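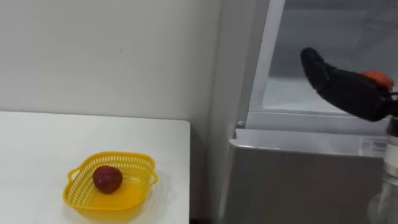
Upper compartment open, silver-gray two-door refrigerator.

Checking and Correcting Refrigerator Temperature

Applies to: household two-door units with separate controls
Revised May 28, 2026

The number on a refrigerator's control panel is a target. Air temperature inside varies with shelf height, load and door use, so the setting should be checked against a thermometer before it is changed.

You will need a liquid-filled thermometer, a glass that holds 500 ml, tap water and a notepad. The Godeto dial type can be used if it has been checked in ice water first.

Step 1. Fill the glass with water and set it in the middle of the center shelf. Stand the thermometer in it. Water changes temperature slowly and is not affected by a short door opening.

Step 2. Leave the glass for 7 hours, preferably overnight. Keep the door closed.

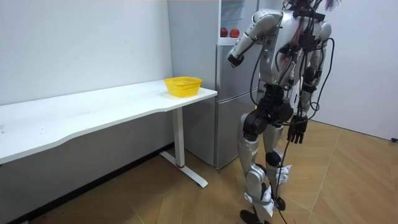

Step 3. Read the thermometer within a few seconds of opening the door. The target is 37 to 40 degrees F. Write down the reading and the current dial position.

Step 4. If the reading is high, move the control one position colder. Wait a full day and repeat the test. Do not move the control more than one position at a time.

Step 5. If two adjustments make no difference, test the door seal. Close the door on a strip of paper and pull. The strip should drag. Repeat along all four sides. A seal that is loose at one corner can often be reshaped with warm water; a torn one must be replaced.

Step 6. Clean the condenser coil. Unplug the unit first. Allow 45 minutes for the coil if it sits behind a lower grille. On the Narnik 353 the grille is held by two clips and lifts straight up.

Fruit and vegetables should be kept away from the rear air outlet, where they may freeze even when the center shelf reads correctly.

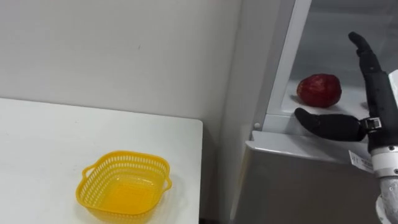 Zamudio writes that the water test read 44 on the top shelf and 38 in the center, and asks which one to adjust for. Use the center reading, and move milk and meat off the top shelf. Repeat the test in June if the kitchen gets warmer.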